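Dedholm Gallery
Pre-opening inspection checklist: Galleries 1 and 2, store and foyer
Exhibition: Postma, works on paper and small sculpture
Inspected by: Rianne Hermans
Date: Saturday, January 14, 2023
Codes: S = satisfactory, A = attention needed, N/A = not applicable

1. ACCESS AND EGRESS

1.1 Main entry doors open fully and latch back. S
1.2 Rear exit clear, push bar operates. S
Comment: Bar is stiff on the first push. Lubricate at next service.
1.3 Exit signs lit on mains and on battery test. A
Comment: Sign over Gallery 2 rear door dropped out during the battery test. Unit to be replaced before the opening. Gallery 2 stays closed to the public until this is signed off.
1.4 Path between plinths at least 1,200 mm at all points. A
Comment: Plinths 4 and 5 are too close together for a wheelchair to turn. Move plinth 5 toward the north wall and re-mark the floor plan.
1.5 Ramp surface sound, handrail fixed. S

2. HANGING AND FIXINGS

2.1 D-rings and wire checked on all framed works. S
2.2 Security fixings on works under the size limit. A
Comment: Two charcoal drawings on the east wall are on plain hooks. Fit locking plates. Key to go back on the store board, not in the desk drawer.
2.3 Large diptych, load on wall fixings. S
Comment: Each panel hung on two fixings into studs. Stud positions are marked in pencil on the wall plan.
2.4 Glazing free of chips and cracks. S
Comment: Scratch to lower left of the acrylic on the harbour etching. Present on arrival and noted in the incoming condition report.
2.5 Suspended paper work, line and ceiling anchor. A
Comment: Line is rated but the crimp at the ceiling end has no tag. Re-crimp with a tagged sleeve, or lower the work until this is done.

3. PLINTHS AND CASES

3.1 Plinths level and stable under hand pressure. A
Comment: Plinth 2 rocks. Pack with shims and recheck with the bronze in place.
3.2 Bronzes secured with museum wax or pins. S
3.3 Case locks operate. S
3.4 Case interiors clean, silica gel in date. A
Comment: Gel in case 3 is spent. Replace and write the date on the cassette.

4. LIGHT AND CLIMATE

4.1 Light level on works on paper not above 50 lux. A
Comment: The ink series by the foyer opening read 120 lux at midday with the blind up. Keep the blind down in opening hours and take a second reading with the track lights on.
4.2 Track heads locked, no loose lamps. S
4.3 Relative humidity stable over the logging period. S
Comment: Brodach logger downloaded and cleared. Spare battery is in the store.
4.4 No supply air vent directed at a work. S

5. FOYER, SHOP AND OPENING NIGHT SERVICE

5.1 Food and drink kept out of both galleries. S
Comment: Sign required at the Gallery 1 opening. Service staff to be briefed before doors.
5.2 Shelving stable, stock set back from the shelf lip. S
5.3 Packaged food stored off the floor and in date. S
5.4 Bar table clear of the extinguisher. A
Comment: Table as set blocks the extinguisher bracket. Shift it left until the bracket and sign are both visible from the door. 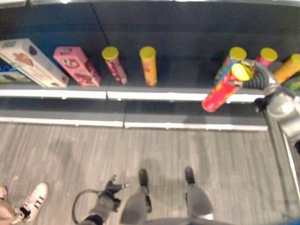

Packaged snacks, upper shelf.

5.5 Pest traps in place and checked. A
Comment: Trap behind the counter is missing. Silverfish in the store trap, low count, no change to treatment. Crumbs are to be vacuumed on the night and not left for the Monday clean.

6. STORE AND CRATES

6.1 Crates labelled and stacked no more than two high. S
6.2 Packing foam kept clear of the switchboard. A
Comment: Foam offcuts against the board door. Remove today.
6.3 Trolley brakes and tires. S
6.4 Ladder tags current. S

7. DOCUMENTS

7.1 Condition reports signed for all incoming works. A
Comment: Report for "Nidum" (bronze, cat. 5) is unsigned by the courier. Copy requested. The work may stay on display, as our own report and photographs were completed at unpacking.
7.2 Insurance schedule matches the hang list. A
Comment: The harbour etching is listed at $3,000 on the schedule and has no value on the loan form. Confirm the figure with the lender in writing.
7.3 Emergency contact sheet posted at desk. S

FOLLOW-UP

Items 1.3, 2.2, 2.5 and 3.1 must be closed before public entry. Item 5.4 must be closed before bar setup. All other A items are to be closed by the end of January and initialled on this sheet.

Signed: R. Hermans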